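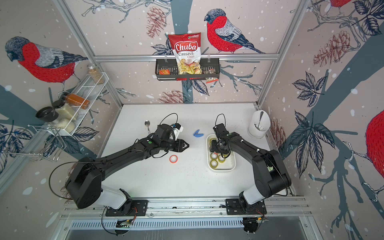

Mobile Interface Design, Unit Handout 4
From the small screen to the large screen: adapting an application for tablets

Prepared by Lorna Abella

Please read this handout before the tutorial in July. It replaces the older notes, which were written when most students had only a phone to test on. The lecture slides cover the same ground but in another order, so I recommend to keep both beside you.

1. Why we speak about this subject separately

When a team has already finished a phone application, there is a strong temptation to let the tablet version be simply the same thing with more centimetres. The operating system will permit this. The buttons become wide, the lines of text become very long, and the person who holds the device must move the thumb a great distance to reach something which was near before.

In this unit we call such a result a stretched layout. It is not always wrong. A calculator or a timer can survive it. But an application for reading, for messages or for managing a list of items will usually suffer, and your users will feel it even if they can't explain what is the problem.

Our case for the whole unit is Plusach, a small application for organising club memberships. It was designed first for the phone by a team under Godfrey Athumani, who has kindly permitted us to use the early screens. The phone version has 2 main views: the list of members and the page of one member. Keep these two views in your mind, as nearly all questions in the tutorial come from them.

2. Some terms

Breakpoint. The width at which the layout changes its organisation. Below it you have one arrangement, above it another one. In the Plusach files the first breakpoint is at 778 units. This number was chosen by testing and you should not copy it into your own project without doing tests of your own.

Master and detail. An arrangement of two columns, where the left column holds a list and the right column holds the thing selected from the list. On a phone the same two parts are shown one after the other.

Reach zone. The part of the screen which the thumb can touch while the hand is still holding the device. On a tablet held with both hands there are two reach zones, at the left and right sides, and the centre belongs to neither.

Density. How much information is put in a given area. Students often confuse density with the size of the letters. You can have big letters and high density together, although it is seldom pleasant.

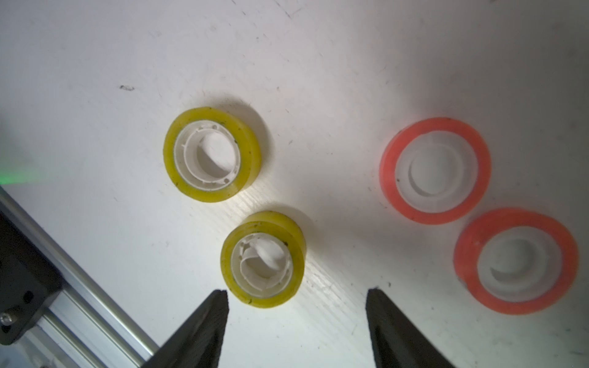 Reading time: 5 min

3. The case: what happened with Plusach

The first tablet build was a stretched layout. The list of members occupied the full width, with the name at the far left and the payment status at the far right. In the trial, people held a finger or the edge of a paper under the row so that they would not lose the line. The team noted this behaviour in the log but did not understand its importance until the second trial.

For the trials they used the test data set called Muli, which contains 3,769 member records, many of them with long names, double names or no family name at all. I want to stress the value of such a data set. If you test with ten short names your layout will always look beautiful. Ask yourself what your row does when the name needs two lines and the status label is also long.

The second build introduced master and detail. The list went to the left column, and touching a name opened the member in the right column, without leaving the list. This removed a large part of the back-and-forth movement. It also created a new question which the phone had never asked: what should the right column show when no member is selected? The team tried an empty grey area, then a short text of instruction, and finally decided to select the first member automatically. Godfrey is still not fully satisfied with this decision, and you may disagree with it in your written answer.

There was also the matter of rotation. In the upright position the two columns became too narrow, so the left column was hidden behind a button. Several people in the trial rotated the tablet and believed that the list was deleted. The button had only an icon with three lines. When the word "Members" was added beside the icon, the trial went better, but the trial was small and I don't wish to draw from it more than it can give.

4. Comparing two approaches

For the tutorial we will compare two layout tools available in the lab, Sonport and Rumen. Both can produce the same final screen. The difference is in how you think while working.

Sonport begins from fixed layouts. You draw one for each breakpoint and the tool switches between them. It is easy to see what you will get at the widths you have drawn. The weakness is in between, and also when the user places two applications side by side, giving your application a width that you never drew.

Rumen begins from rules. You say which column may grow, which one must keep its size, and what disappears first when there is not enough space. It takes longer to learn, and the first result is often ugly. Some 2 hours of practice in the lab should be enough to complete the exercise.

I don't have a favourite for every situation. For a project with few screens I would probably take Sonport, and for a product which must live several years I would consider Rumen more seriously.

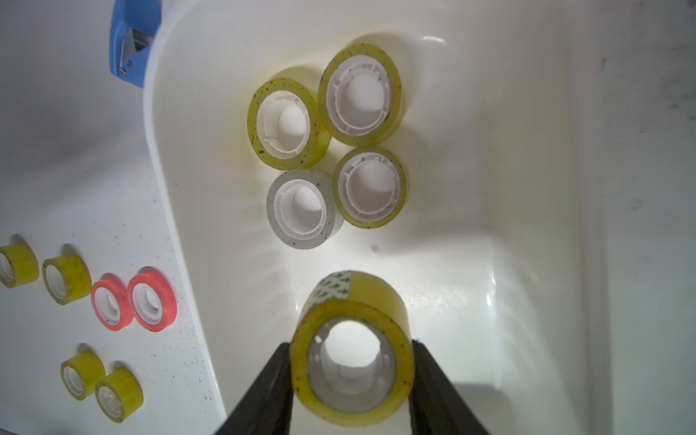

5. Preparation for the tutorial

Choose one application that you use on your phone every day. Draw its main view by hand, on paper, in the way it would appear on a tablet in both positions. Please do not look at the existing tablet version before you finish the drawing.

Mark the reach zones in colour. Put a small cross on every control that falls outside of them, and write beside it whether it must be moved or can stay.

Write half a page about what your right column shows when nothing is selected. If your design has no right column, write why you didn't need one.

Bring the drawings on paper. Photographs on the phone are difficult to discuss in a group.

6. Frequent errors from earlier work

Lines of text which run over the whole width. Limit the measure, and let the margin be empty. An empty margin is not a waste.

Pop-up windows copied from the phone, which cover the whole tablet to ask one small question.

Keyboard forgotten. When the keyboard opens in the horizontal position it takes almost half of the height. Check that the field being filled is still visible, and that the Save button can be reached without closing the keyboard.

Labels removed because the designer thinks that everybody recognises the icon. Please see again the rotation problem in section 3.

Filed under: Course Materials > Interface Design > Tablets

Back to top | Contact the unit coordinator | © Lorna Abella, for use by enrolled students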